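Speaker notes - Getting people to ride to work
Bouchra Tazi, Kershaw office
Workplace travel session, 08/09/2025

Slide 1 - Opening

Say who I am. I look after travel and parking for the Kershaw office of Brellonum. Sherif Tazi does the same job at the north site and will take questions on costs with me at the end. Yes, we are related.

Ask for a show of hands: who drove today? Leave it up long enough for people to look at each other.

Slide 2 - Where we started

We had 237 staff and 54 parking bays. The waiting list for a bay was longer than most people's employment contracts. Thirteen people rode regularly, and most of them had been riding for years before we took any interest.

Management first asked for a quote on more parking. Don't read the quote out. Just say it was declined.

Slide 3 - What we asked staff

The survey went out in January. One question only: what stops you riding?

Answers in the order people gave them most:
- arriving sweaty, nowhere to change
- nowhere to leave clothes and a towel
- the roundabout on the main road
- worried about the bike being stolen
- picking up kids on the way home

Point out that distance hardly came up. We had assumed it would be first. Pause here, as this is the bit people write down.

Slide 4 - The roundabout

We don't own it and couldn't fix it. Sherif drew up a route along the creek path that adds a few minutes and avoids it completely. He rode it with anyone who wanted company, both directions, for two weeks. Show the map. Mention the gate at the eastern end is locked after dark, so the winter route is different.

Slide 5 - Bike parking

The old rack was behind the bins. We moved it to the covered area next to the front door, where reception can see it. Kaltico supplied the new hoops and they went in over a weekend. Cost was $3,009 installed. Somebody will ask whether that includes the concrete work - it does.

Slide 6 - Logging trips

We used Fastero for the first few months so people could record rides. Half the riders forgot. We dropped it and now do a paper sheet by the kettle, one tick per day. Less accurate, but people fill it in.

Don't get drawn into the app question. Take it afterwards.

Slide 7 - Storage and changing

Back to the top two answers from the survey. A rider needs somewhere to put a helmet, shoes and a change of clothes, and it has to lock. Things to cover:
- assign lockers by name, or people hoard them
- keep a spare key for every door in the office safe
- vents matter, damp towels smell by lunchtime
- lower doors are harder on bad knees, so ask before you allocate

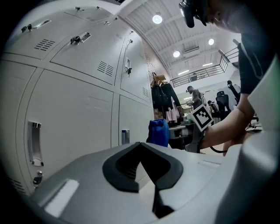
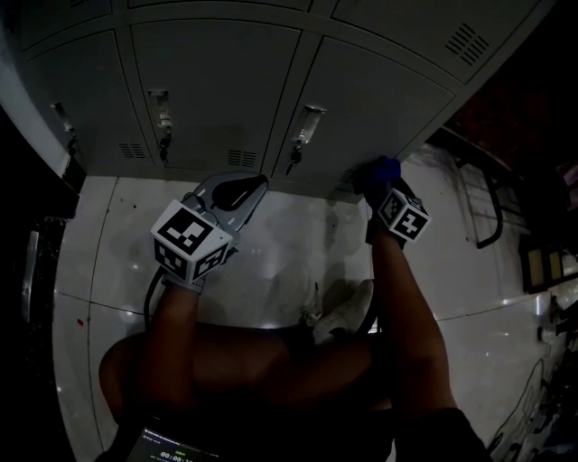
Slide 7: grey metal lockers with key locks and slotted vents.

Slide 8 - Close

Put the contact details up. The creek route map and the survey question are on the handout by the door. Ask Sherif to come up for questions. Finish by ten to, as the next speaker needs time to set up.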